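Subject: Re: [pollville-parish] Readers and the long names

Maya Kanaan wrote:

> Hello all,
>
> Could whoever draws up the reading roster please stop giving me the lists of names? I had the genealogy at Christmas and now I see I'm down for Nehemiah. Sohail gets the Prodigal Son every single time. I don't mind doing my share but I would like, once before I die, to read something with a plot.
>
> Also, do we have an agreed way of saying "Melchizedek"? I've heard 4 at last count.
>
> Maya K.

Maya,

I draw up the roster, as I suspect you know, and I'm prepared to plead guilty to Nehemiah. In my defence, you're the only one of us who doesn't mumble. When Imad Ghanem did that chapter he got as far as the third name, said "and their friends", and sat down.

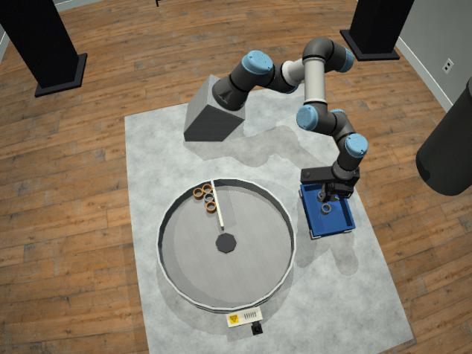 I went back and read it last night with your complaint in mind. Ezra stands on his wooden platform with a row of men on his right and another on his left, and somebody thought every one of them was worth writing down. We know nothing else about most of them. They didn't preach and they didn't win a battle. They turned up and stood there from early morning until midday, which is longer than our lot will stand for the Gospel in April with the heating off.

I find I'm rather fond of them. The parish register is the same sort of book – page after page of people who were baptised, married and buried, with the odd blot where the ink gave out. Zaid Abou Jaoude's grandmother is in there twice, spelled differently both times, and I don't suppose she's any less dead for it.

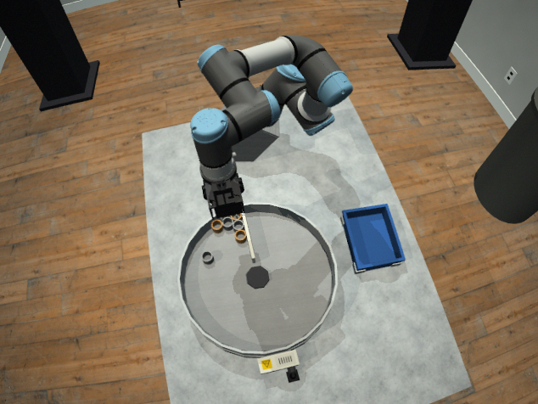 As to Melchizedek, my view is that you pick a version, say it as though you were at school with him, and keep moving. The congregation will forgive a wrong vowel. What they can't bear is the run-up, when the reader slows down and looks at the word like a horse looking at a fence.

Sohail Arain does not get the Prodigal Son every time. He has had it 2 times. He does the older brother with such feeling that it seems like more, and I've had a quiet word about the sighing.
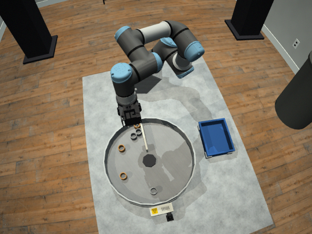 So, an offer. If you'll do Nehemiah, I'll put you down for Balaam and his donkey later in the year, and you may do the donkey in any voice you like short of Sohail's. Maya Moussa has said she'll take the next genealogy, though she hasn't yet looked to see which one it is and I'd be grateful if this list kept quiet.

Anyone else wanting to swap should write to me off-list before I print the thing. The photocopier is only good for one run at a time and it was sulking again this morning.

Peace to you all, including the mumblers.

– the roster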